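Search this site Enter keywords

Catovix two-arm home unit: laundry unloading review

The question for this review is narrow. Can a two-arm machine empty a front loader without help, and is it worth the floor space yet? I ran the Catovix at the Daswood test flat for 50 unload cycles, with Arvid Berge logging every stop.

Grip is the strong point. The fingers hold knitwear securely and let go cleanly. Picking one item out of a tangled load is weaker – sleeves and socks arrive in clumps, and the arm retries until it gets something. Of 265 garments, 7 had to be taken out by hand, all of them small items lying at the back of the drum.
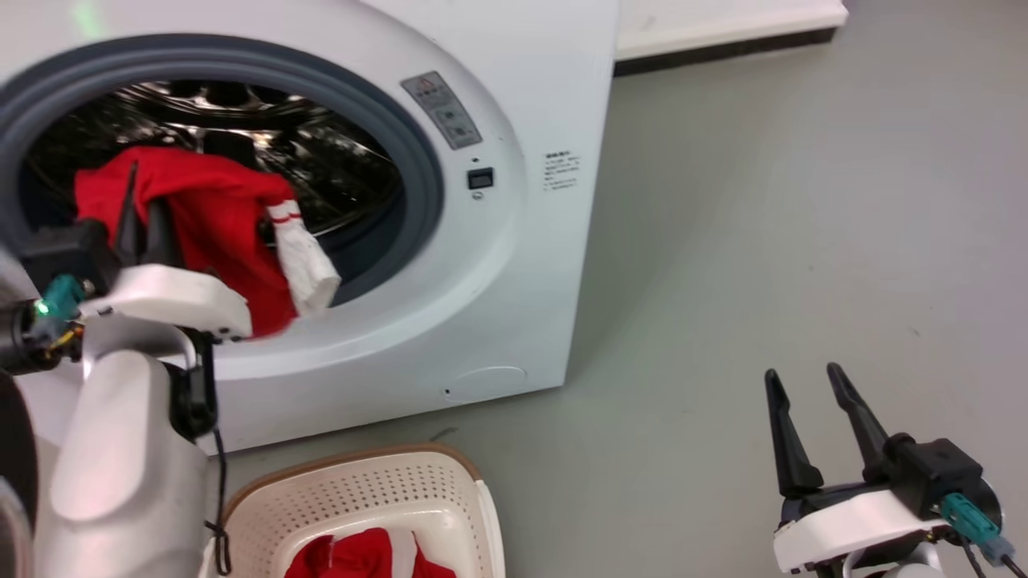
Left gripper pulling a red garment over the door gasket, basket on the floor in front.

Speed is poor. A person does the same job in a fraction of the time, and the second arm adds less than expected. Man-sik Do wrote the unload routine and is rewriting it so both arms reach in by turns; that version is due in April.

It does not sort or fold. Basket placement matters, and moving it between loads means setting up again.

Rating: Ok for a lab, not ready for a home.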